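23 Sep 2024

**1/** I promised some of you a thread about the amber. I went to look for it for two weeks in March and I did not write anything until now. My English is slow, so please be patient with me.

**2/** The place is the beach below Burus. It is a small town with one bakery and a harbor wall. After a winter storm the sea brings up dark weed and old pieces of wood, and the amber comes in with them. People there have picked it up for as long as anybody remembers.

**3/** First thing I learned: amber is light. It does not lie with the heavy stones. You must look where the small wood is, the black crumbs that look like coffee. If you see only clean pebbles, walk on.

**4/** Second thing: it does not shine. I was looking for gold color, like in a shop. On the beach most pieces have a dull crust and look like a piece of toffee that somebody dropped in sand. I am sure that I stepped over many of them on the first day.

**5/** On the first day I found zero pieces. I found a shoe, a lot of rope, and one very nice brown stone which was glass from a bottle.

**6/** On the second day I went out before it was light, with a UV lamp. Under this lamp amber gives a blue or greenish glow. So does some plastic, and so does my own jacket, as I discovered.

**7/** My first real piece was the size of a lentil. I put it in a film canister with cotton and I checked it every ten minutes to see if it was still there.

**8/** How to test at home, because many people ask me this. Mix salt in warm water until no more salt will go in. Amber floats in it. Glass and stone sink. Some plastics float too, so this test only throws out the wrong things. It does not prove the right ones.

**9/** Some people use a hot needle. I don't like it. It leaves a mark, and if your piece has something inside, you will be very sorry about the mark.

**10/** Important warning!! On some beaches in this part of the world people have picked up white phosphorus from old munitions and thought it was amber. When it dries and gets warm, it can start to burn by itself. Do not put your finds in your pocket. Carry a metal tin with a lid and keep it away from your body.

**11/** I bought my tin in Huruvgate, at the shop next to the bus stop. It is a tea tin. It still smells of tea.

**12/** Now the good part. On day nine the wind turned and the weed lay in a long line from the harbor wall to the stream. I went on my knees. Between two sticks there was a piece as long as my thumb, flat on one side, with the crust broken at one corner. Through the broken corner it was the color of dark honey.

**13/** I did not shout. I sat down in the wet sand and looked at it for maybe a minute, and then a wave came over my boots.

**14/** It weighed 2 grams on the kitchen scale in my rented room. This sounds like nothing, but with amber 2 grams is a good piece. You can close your hand and almost not feel it.

**15/** I took it to Sirkura, where there is a small museum of local geology with a workshop in the back. They look at finds from the public one morning each week and it costs nothing. You only have to wait in the corridor with the other people and their stones.

**16/** They polished a little window on the flat side, with my permission. Inside there is a gnat. Both wings, and legs folded under it. Next to it are some tiny star-shaped hairs, and they told me that these are from oak trees and are common in amber from this region.

**17/** The woman at the microscope let me look as long as I wanted. There were people waiting behind me and I am still a little ashamed of how long it was.

**18/** Numbers, for those who like them. I walked 180 kilometers in the two weeks, I wrote it down each evening. One piece with an insect. Also a small bag of crumbs which I keep in a jar on the window.

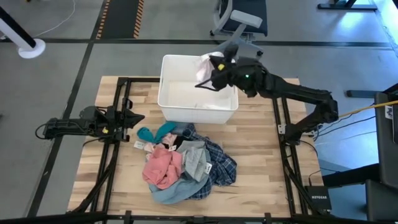
**19/** Several of you asked if I will sell it. A dealer in Farah offered me 1000 euros after he saw one photo. I said no. Then I did not sleep so well, because it is more than I paid for the whole trip, with the room and the trains.

**20/** The museum asked if they can borrow it for one year, and to this I said yes. It will be in the second room, in the low case, so that children can see it also. There is a magnifying glass on a string.

**21/** If you want to go yourself: go after a storm, when the wind gets weaker and the weed is fresh. Ask in the town first if picking is allowed on that part of the beach. Below Burus it is allowed on the surface, but digging is forbidden, and you can't take anything from the cliff.

**22/** Also don't go close under the cliff. In one night of rain a part of it came down, and in the morning there were blocks lying on the path where I had walked the day before.

**23/** For a lamp you don't need an expensive one. Look for 365 nanometers on the label. The cheap violet ones, 395, show amber too but everything else looks purple and after an hour your eyes are tired. And take a second battery. In cold air my first one was at 100 percent when I left the room and dead before I reached the stream.

**24/** I go back next March. I have already written to the same landlady, and she asks if I can please leave my boots outside this time.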